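New year, old knees

2 January 2019

The first club night of the year was supposed to be tonight, but the hall is closed until next week, so I am writing about badminton instead of playing it. My family will tell you this is how most of my hobbies go.

I came back to the game last March after a very long break. I had played as a kid, mostly in a church basement with a ceiling so low that a decent clear was out of the question, and I think that is why I still hit everything flat. The folks at the Clodport club were kind about it. They put me on the end court with three very patient people, and I lost every game and drove home grinning like a fool.

What I wanted to write about is doubles, and mostly about where to stand. For months I thought I was slow. I would see the shuttle drop between me and my partner, and I would lunge for it, and so would she, and we would either clash rackets or both pull back politely and watch it land. Then one of the better players told me to quit watching the shuttle after I'd hit it and look at where my partner had gone. If she's up at the net, I go behind her. If we have lifted it, we split and take a side each. I had heard this as a child, I'm sure of it, but I guess it never went in.

It has made such a difference! I still lose plenty, but the rallies are longer and I don't come home with bruised knuckles. I also gave in and bought a lighter racket, a Bresari, secondhand, and had it restrung a little looser than before. My elbow has been happier — though that could just as well be the holiday rest and all the pie.

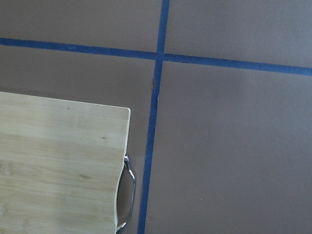

My sister read a draft of this over breakfast and told me that I had left out the serve, and that there was no point knowing where to stand if I kept handing the other side a free smash every time I served. She has a point. My low serve floats. I have been practicing in the garage, 100 serves a night when I can stand the cold, and it is a bit flatter than it was in the fall, except when there is a real person waiting to pounce on it.

So the serve is my project for the winter. The Galura doubles evening comes up in March, and I would love to win one match there — just one, I'm not greedy. I need new shoes before then too, as the left one is coming apart at the toe.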